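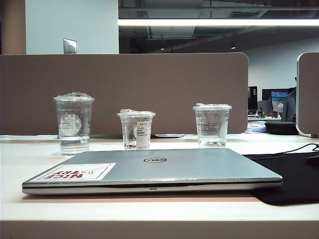
Kategorie: Basteln & Roboter | Schlagwörter: Greifarm, Servo, Gemeinschaftsbüro

17.12.21

Kurzes Update, muss gleich los. Loso greift wieder. Nicht schön, aber er greift.

Stand letztes Mal: Ellbogen-Servo durch, Hodovier liefert nicht, ich genervt. Inzwischen hat Timo einen aus seinem alten Schwenkkopf ausgebaut, passt mechanisch fast. Zwei Löcher neu gebohrt, eins davon schief, Unterlegscheibe drunter, hält. Kabel ist zu kurz, hab ich verlängert und mit Schrumpfschlauch drüber. Wer das lötet wie ich, sollte danach nicht so genau hinschauen.

Dann der Greifer. Die gedruckten Backen von Juli waren viel zu hart, bei festen Sachen egal, bei Plastikbechern eine Katastrophe. Gibt man Kraft, knickt die Wand ein und das Wasser kommt oben am Deckel raus. Gibt man keine, rutscht der Becher durch. Jetzt also Moosgummi auf die Backen geklebt und den Strom am Greifer begrenzt. Steht in der Config auf 31 Prozent, drunter rutscht alles, drüber quetscht er.

Geübt wird mit Kaffeebechern, solche klaren mit Deckel, Wasser rein und nebeneinander an den Tischrand hinten. Einer vom Starbucks, die anderen kürzer. Absichtlich verschieden hoch und verschieden voll, sonst lernt man ja nix über die Höhe. Den hohen mag er nicht. Der ist unten schmal, und wenn Loso zu tief anpackt, kippelt das ganze. Also Greifpunkt höher gesetzt, knapp unterm Deckel, seitdem besser.

Problem Nr. 2: klarer Kunststoff. Die Tiefenkamera schaut einfach durch. Mal sieht sie den Becher, mal die Trennwand dahinter. Mareike meinte, Klebeband drumrum und fertig. Funktioniert natürlich, find ich aber geschummelt. Im Moment fahre ich über die Farbkamera und rechne die Entfernung aus der Tischebene zurück. Geht so lange gut, wie keiner den Tisch verschiebt. (Gestern hat wer den Tisch verschoben.)

Laptop bleibt auch auf dem Tisch, zugeklappt, als Hindernis. Da soll der Arm drüberweg und nicht dran lang. Die Bahnplanung hält jetzt sieben Zentimeter Abstand nach oben, mit vollem Becher in der Hand ist mir das immernoch zu wenig. Ja, es ist mein Laptop. Ja, Backup ist gemacht.

Was noch fehlt:
Anfahrt langsamer machen, er bremst ruckartig und dann schwappts
Not-Aus endlich an die Tischkante statt am Boden
Kalibrierung als Skript, von Hand macht mich das wahnsinnig
Timo den Servo ersetzen, falls Hodovier doch noch was schickt

Video kommt wenn ich Zeit hab. Also nach Weihnachten.

3 Kommentare

Nele Buschmann
Beschleunigung begrenzen reicht beim Schwappen nicht, du musst an den Ruck ran. Hatte das gleiche Theater mit Suppe.

Gerd Albers
Welcher Kleber fürs Moosgummi? Bei mir löst sich das nach ein paar Tagen immer an den Ecken.

Hannelore Petersen
Und wann bringt er mir den Kaffee? Frage für den Schreibtisch gegenüber.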